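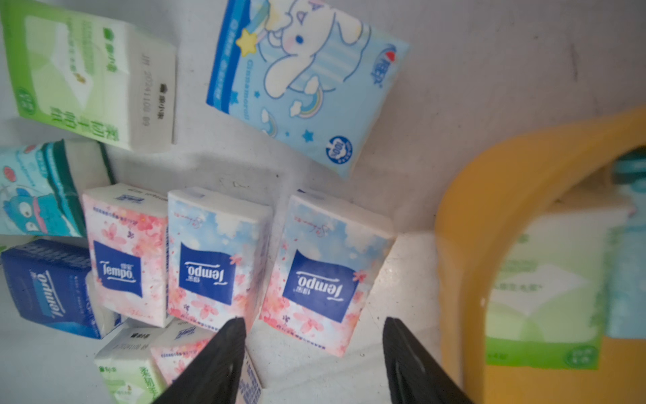
Skollenum, archives parlementaires : évaluation après un trimestre d'usage

Éditeur : Ristetix
Version testée : 2.10, poste fixe et navigateur
Usage : préparation de discours et de notes historiques

Skollenum est un outil de recherche plein texte dans les comptes rendus de débats. Il ne rédige rien. L'utilisateur importe un corpus (PDF, texte brut ou XML), le logiciel le découpe par intervention, puis attribue chaque passage à un orateur, à une séance et à un point de l'ordre du jour. Le test a porté sur 1 043 séances numérisées, de qualité inégale.

Import

L'indexation initiale a occupé la machine une nuit entière. Les fichiers récents passent sans intervention. Les numérisations anciennes sur deux colonnes posent davantage de problèmes : quand la césure tombe en bas de colonne, le mot est parfois coupé en deux entrées d'index. Un réglage existe (Corpus, Mise en page, Recoller les césures), désactivé par défaut. Il faut l'activer avant l'import, faute de quoi tout est à refaire.

Attribution des orateurs

C'est la fonction principale et elle est correcte. Les présidents de séance sont distingués des intervenants, les interruptions sont rattachées au discours interrompu. En revanche, deux députés homonymes siégeant dans la même législature sont fusionnés sans avertissement. La séparation se fait à la main, dans la table des personnes, et elle survit aux mises à jour de l'index.

Recherche

Les opérateurs de proximité fonctionnent comme annoncé. La troncature est limitée à la fin du mot. L'affichage plafonne à 1 000 résultats par requête - au-delà, il faut restreindre par période. Les filtres par commission sont utiles, ceux par thème beaucoup moins : le vocabulaire fourni range la presse, l'imprimerie et la censure sous une même étiquette.

Citations

L'export produit la citation, la référence de séance et la page. Trois styles sont proposés, dont un seul conserve les mentions du type « Applaudissements » ou « Exclamations ». Pour un discours destiné à être prononcé, cela compte : une phrase reprise sans les protestations qui l'ont accueillie change de sens. Le style complet devrait être celui par défaut.

Comparaison

Aerts, utilisé auparavant, est plus rapide à l'import et recolle les césures d'office, mais ne gère pas les interruptions. Clostlow offre une meilleure interface de lecture et aucun export exploitable.

Notation

Import : 5/10
Attribution : 8/10
Recherche : 7/10
Export : 7/10

Licence par poste, sans limite de corpus. La documentation n'existe qu'en anglais, et le chapitre sur les formats XML renvoie encore à des menus de la version 1.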